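Re: [site-ops] Arm on the wash-up line, what happens to the late shift?

Delyth Edwards wrote:

> Could someone from Tritlow tell us how the rota has gone with the arm
> in? We have been told ours at Carrasco is coming in January and that
> no hours will be lost. My lot do not believe it. I would also like to
> know who clears up after it, because the sales papers from Drokell
> only talk about trays per shift.
>
> Delyth

Delyth,

I run the late shift at Tritlow, so I can answer most of this. Ours is the Prakell arm with the two-finger gripper. It works at the wash-up end, moving trays and lids from the drainer to the racks. It does not scrub anything and it does not touch knives or glass. Those are still ours.

On hours: nobody has been let go. We had three people on wash-up in the evening and now we have two, and the third went to prep. She was asked first and she said yes. The contract hours are the same, but prep finishes earlier, so she lost the late supplement on those shifts. That was not mentioned beforehand. Ask about supplements as well as hours, and get the answer in writing.

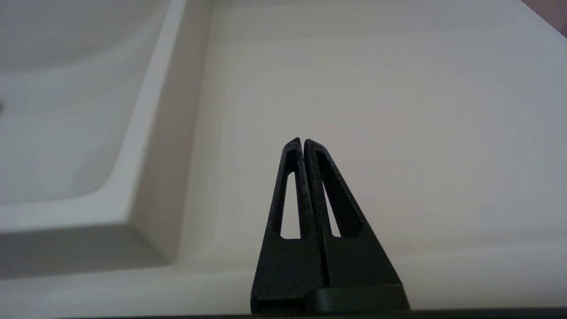 The work itself has changed more than the rota has. Before, you washed a tray and racked it in one go. Now you wash it and set it down facing the right way, and if you are careless about that the arm stops and you have to go over and clear it. On our best evening so far it racked 206 trays. On a bad one I was resetting it every few minutes and would have been quicker by hand.

As for who clears up after it, we do. The fingers have long slots in them and food gets in there, so they need going over with a soft brush at the end of the shift. The flat area next to the basin has to be left clear before it is switched off. The first month there was no time on the rota for any of this and people were doing it after they had clocked off. I raised it and we now get a paid slot for it.
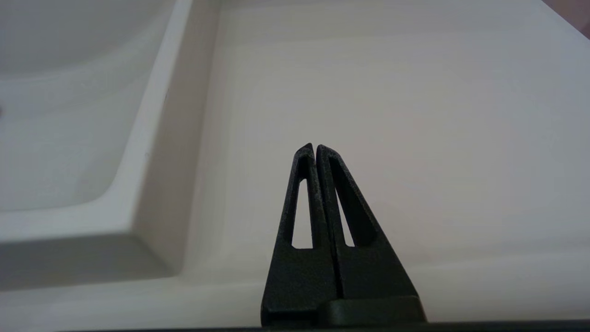
Gripper with the fingers closed, basin to the left.

Training was 60 minutes for everyone and a longer session for shift leads. That was enough for starting and stopping it. It was not enough for faults, and the leads still get phoned at home. If you can, get a second person on each shift trained to the same level as the lead before it goes live.

Two things people here do like. Wrists and shoulders are better for not lifting to the top rack all evening. It is also easier to take a proper break, as the racking carries on while you are out, provided you have left it enough to do.

What they do not like is the tray count going up on the office screen. It was meant for the machine, but it gets read as a count of whoever was washing. We have asked for it to be taken down and have not had an answer.

I can send you our end-of-shift sheet if it would help. It is one side of paper and you would need to change the rack names.

Late shift lead, Tritlow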